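10 June 2021

Up before the alarm again. Coffee on the back step, then straight to the beans.
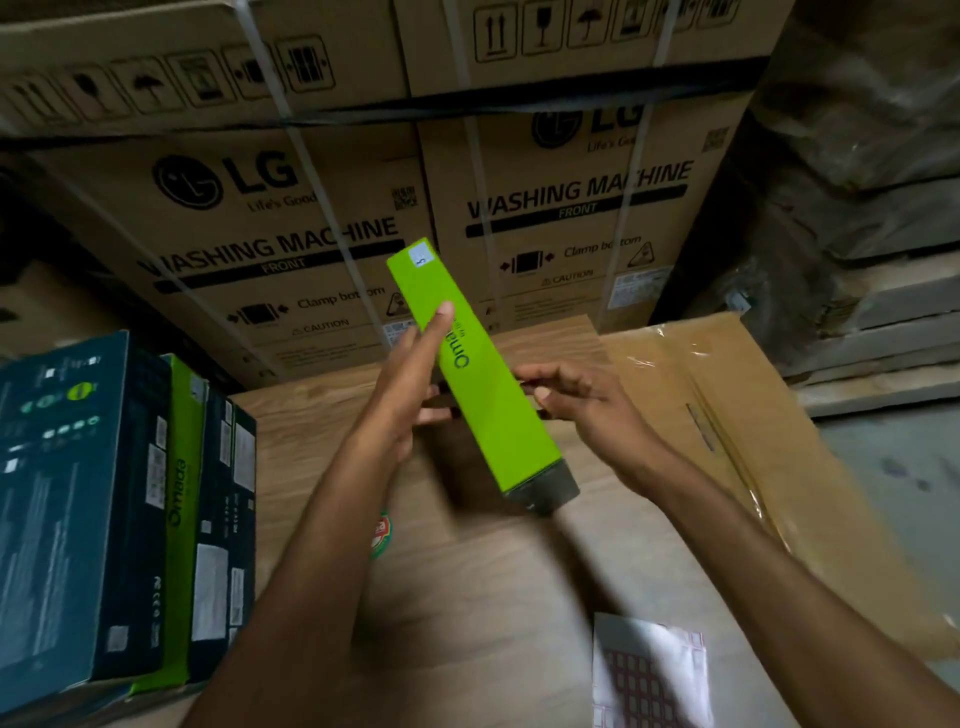
Morning

The pole beans are over the second string now. I put in the last row where the spinach had been and used up the old seed, so if half of it comes up I will be satisfied. The soil was dry down to the first knuckle. Watered everything from the barrel and it took six trips with the big can, which left the barrel nearly empty. The forecast has been promising rain all week and I have stopped planning by it.

Slugs got two of the zucchini. I moved the boards to the other side of the bed and will turn them over tonight if I remember.

Ernő Kocsis came by for the rhubarb. He stayed longer than he meant to and we talked about the well. His pump has been running rough and the man from Beditz quoted him more than 2,000 for a new one, fitted. Ernő thinks it is only the pressure switch. I told him to try the switch first and he said that was what he had come to hear. He took an armful of rhubarb and left me a jar of his sour cherries from last year.

Afternoon

Too hot to be out after lunch. I went through the notebooks instead and found the rainfall pages from when I first had the garden. The total for that first summer was 174 millimeters. I had remembered it as a wet year and it was nothing of the kind. I copied the figures into the new book – the old one is coming away from its spine – and got as far as August before I lost patience with my own handwriting.

Called Truria about the fence panels. They are still waiting on posts and will not give a date. The woman on the phone was polite and had clearly said the same thing all day. I can manage with the wire for now, but the deer have found the low place by the compost and I would like it closed before the peas are ready.

Wrote to my sister. She wants to know whether I will come for the end of the summer and I said yes if somebody can water. I did not say who. I suppose I will ask Ernő, and give him the tomatoes for it.

Evening

Cooler by seven. Thinned the carrots and ate the thinnings, then tied in the tomatoes. Three of the plants have flowers. The one nearest the shed has yellow leaves at the bottom and I took those off. It may be nothing more than the dry weather.

Supper was eggs and the last of the bread with some of the cherries after. They are sharper than last time – less sugar, or a different tree.

Turned the boards over before dark and there were slugs under all of them. Carried them down to the ditch in the old paint bucket.

Things to do tomorrow: bread, string, take the shears in to be sharpened, look at the gutter above the barrel. It drips at the joint and I lose water there every time it rains. If it rains.

A bit of wind has come up now from the west. Left the kitchen window open.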